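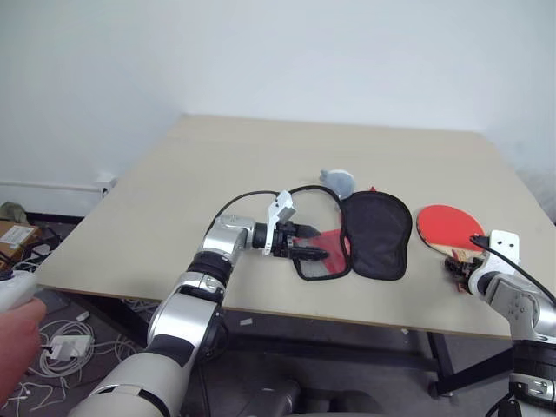 Brudar, Maltholm site
Packing Room Staff Meeting: Minutes
Date: 02/06/2022
Place: upstairs break room

Present: Amna Rajput (chair), Daniyal Gondal (packing), Zeeshan Talpur (maintenance), Torbjørn Amundsen (automation), Shamim Tanoli (staff representative, minutes)
Apologies: none

1. Minutes of the last meeting
Approved with one correction. Item 4 should say that the second packing bench stays open through August, not July.

2. Two-arm station, table tennis sets
Torbjørn reported on the station. The job is still one paddle into one case, case closed, set passed on to the bench. Picking up the paddle by the handle end is the most reliable step. Opening the case and holding it open is slower, and the zipper is the slowest part of all. The arms completed 244 sets in the last test period. Of these, 53 needed a person to finish the zipper by hand.

Daniyal asked whether the 53 included cases the bench had to reopen. Torbjørn said no, those are not recorded anywhere at present. Daniyal said the bench is reopening some every shift, mostly where the paddle has gone in at an angle, and this is time that does not show up in the station's numbers. Agreed that reopened cases will be logged from the next test on. 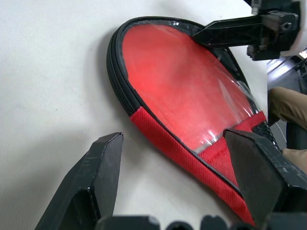 Case on the table between the gripper fingers, with a second gripper over the clear window.

Torbjørn said the clear window is a problem for the cameras when light reflects off it. He wants to try moving the overhead light before changing any software. Zeeshan can do this but needs the station stopped for half a shift. Amna agreed, as long as the Furkley order has gone out first.

Zeeshan raised the cables on the floor by the station. He wants them off the floor and in a cover before anyone new is trained there. No objection.

3. Work at the bench
Shamim reported what staff have said since the station started. The main points:

People on the bench do less zipping and their hands are less sore at the end of a shift. Several said they would not want to go back to doing every case by hand.

The work left over is the awkward work. A person who used to pack complete sets now gets the ones that went wrong, one after another, and some find this more tiring.

Staff standing in at the station are not sure when they may reach in. Some wait for Torbjørn even for a small thing such as straightening a case. Others do not wait.

Amna said the last point had to be settled today. After discussion it was agreed that no one reaches over the table while the arms are live. The operator pauses the station first, and any trained operator may do this without asking. Zeeshan will put a written card at the table. Torbjørn asked that each pause be noted on the sheet with a word or two on why. Daniyal said a word or two was fine but not a form.

4. Hours and jobs
Shamim asked for a clear statement on whether the station will mean fewer hours. Amna said there is no plan to cut hours on the bench before the end of August. She could not promise anything past that date and did not want the minutes to suggest she had. Shamim asked that staff be told at least four weeks ahead of any change. Amna will take this to the office and answer in writing.

Daniyal said the bench rate is still set at 56 sets an hour, which was worked out when people packed every set from start to finish. Last week the average was 49. He does not think it is fair to hold people to the old figure when the easy sets no longer come to them. Amna agreed to suspend the rate for anyone working next to the station. It stays in place at the second bench.

5. Training
Petrauskas will send a trainer for two days. Four places are available. Torbjørn had put forward names from maintenance only. Shamim objected that the people using the station all day are packers. Agreed to split the places, two for packing and two for maintenance. Daniyal will ask who is interested and pass names to Amna. Training is in paid time. Whether trained operators get a higher pay grade was not settled and is carried over.

6. Other business
The tape dispenser at the second bench is broken again. Zeeshan has ordered a replacement.

Actions
Torbjørn: add reopened cases to the log
Zeeshan: move overhead light after the Furkley order ships; floor cables; card at the table
Amna: written answer on notice of changes; pay grade for operators
Daniyal: two names for training
Shamim: post these minutes by the time clock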